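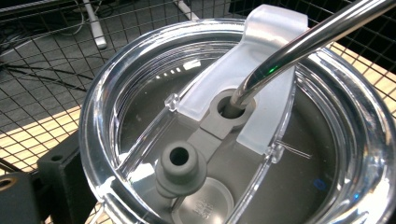 County says the new emergency alert app is going to replace the outdoor sirens in the north end, and I'd like to hear from anybody who has lived with it before I believe a word. They mailed us a card about it. The app is called Uvow and the sirens are supposed to go quiet in February. My whole problem is that a siren is dumb and simple, like the slider on a clear tumbler lid: a frosted strip you can see, and it's open or it's shut. A phone alert has to get through the tower, my battery, my settings and whatever the company did in the last update. Wulstead township is paying $1,330 a month for this, going by the budget sheet, and I can't find one test result. Has it worked for you in real weather? Does it come through if the phone is on silent? And what are people with no cell signal supposed to do? Half of Fitzsimmons Road can't hold a call.

Posted by gravelroad_north 12/25/18
Filed under: Local Services > Emergency & Safety
156 views | 3 replies | 2 shares

Posted by tworiversdispatch

I worked a dispatch console for 20 years, retired now, and no ties to the vendor. Some of what you're asking has an answer and some doesn't.

Silent mode: it depends on the phone and what you allowed when you set it up. Go into the phone's notification settings, not the app's own menu, and look for something about overriding silent or do not disturb. If it's off, you'll sleep right through it. Then ask the county when the next test message is and see if you hear it from the bedroom.

No signal: the app can't help you unless it's on home wifi, and wifi goes when the power goes. Ask if they will call landlines too. Most county systems can, but you have to sign up your number, and that's usually a separate form from the app. Don't assume one covers the other.

I will say the sirens were never meant to wake you up indoors. They're for people outside. We used to get calls after every storm from folks a half mile away who never heard a thing. So I wouldn't lean on them as hard as you are, but I wouldn't take them down either. Get a weather radio with battery backup. That's what I have in the hallway and I trust it more than both.

Posted by pmk_1961

works fine for me. got the tornado warning in the fall no problem. people complain about everything

Posted by bottomland

I'd want to know which tower the last reply is on. I'm on the low side of Wulstead and that same warning showed up on my phone 29 minutes after it was issued. The storm had gone by. I called Trament, the outfit that runs the app, and was told delivery times "vary by carrier." I asked for the log for my number and they said to ask the county. County said to ask Trament.

If you want the test results, don't phone. Put in a written records request to the county clerk and name what you want: date of each test, how many numbers were tried, how many went through. I sent mine and haven't heard back, so I can't tell you what's in it. I also asked for the contract, and whether it says anything about what happens if the alerts are late.

Landline sign-up was on the back of that card you got in the mail, in small print. I signed up my mother's house. No idea yet if it rings.

Was this page helpful? Yes (11) No (4)

Recent in Emergency & Safety
Who do I call about a hydrant buried by the plow?
House number signs, does the fire district still give them out
Burn permits for brush piles
Non-emergency number keeps going to voicemail
Storm shelter at the Wulstead school, is it open at night?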